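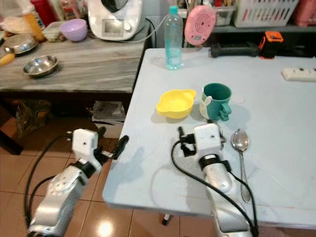 Every year, when people sit down to plan what they'll spend on a robot setup, the talk goes straight to the arms. How far do they reach, how much can they lift, how long is the warranty, and can we get the second one cheaper if we order both together? I understand it, I really do, because the arms are the big number on the page and they're what you show your friends. But I have now been through enough of these purchases to believe that the plan should start at the other end, with the table and what sits on it. A white folding table, a yellow plastic bowl, a green mug with a cartoon animal's face on it, a spoon: that is the actual job, and I'd like to see it written at the top of the budget before a single arm is priced.

I say this as someone who got it wrong. The first time I wrote a plan for a two-arm kitchen setup, I gave the small stuff one line. I called it "miscellaneous" and I put $300 next to it, feeling rather generous. I had spent weeks comparing quotes from Flulach and Stivuvo, with a lovely long sheet of columns, and then I spent all of two minutes on that line. By December the $300 was gone and I was bringing in mugs from home.

Where does the money go? Well, it goes to dull things. You need power strips, and then you need more of them, because every arm wants an outlet and so does the computer, and so does whatever appliance you hope the arms will work with. You need clamps and cable ties and sleeves to keep the cables from sweeping across the work. You need a cordless driver and somebody's time to use it. And you need bowls, a great many more bowls than you'd think – metal ones and plastic ones, shallow and deep – because a robot that can pick up one kind of bowl has only learned about that one kind of bowl. None of it is expensive, which is the trap, I think. A thing that costs $6 never gets its own line, so it never gets planned for at all, and then you buy it a hundred times in a hurry and pay for the fast shipping every time.

My rule now is a simple one, and you're welcome to argue with it. Before anybody asks for a quote, I want a full page that describes the work in everyday words. What gets picked up? How heavy is it when it's full? Is the surface shiny? How high is the counter, and is there room to stand beside it? Only when that page is finished do we talk to the sellers, and we send them the page.
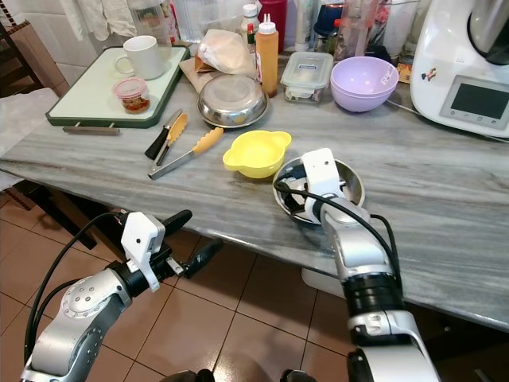

You would be surprised how much that page changes the talk. When I sent mine to Berisha, the person on the other end asked me about counter height before saying a word about price, and I ended up with a cheaper stand than the one I had been ready to order. With another seller I found out that the fingers I wanted were sold as an extra, at $600 for the pair, and that they'd need replacing as they wore down. That had been nowhere in the brochure. I don't blame them for it, since I had never asked.

Now, there's a fair case against me. A friend who runs a larger shop than mine likes to say that bowls can be bought any afternoon and arms take months, so of course you settle the arms first. That's true as far as it goes, and if you have a long wait ahead of you then by all means get in line. But getting in line for the wrong reach is a poor way to save time. I've seen an arm arrive, beautiful and shiny, and come up a hand's width short of the back of the counter, and then the whole kitchen had to be pulled forward to suit it.

The other thing I would ask for, and I know I'm going on a bit, is money held back. For our next setup I have put $500 aside that has no name on it and won't get one until we've worked with the arms for a while. I've also moved our spare parts out of the general pot and into the Gidico account, where I can see them – grippers, cables, a spare wrist bracket. It makes the first total look worse. I had to defend it, and I expect I'll have to defend it again when the renewal comes up.

So if you're filling in one of these forms this spring, do me a kindness and leave the arms for last. Go stand in the kitchen first, with a notepad and a tape measure, and open a few cupboards.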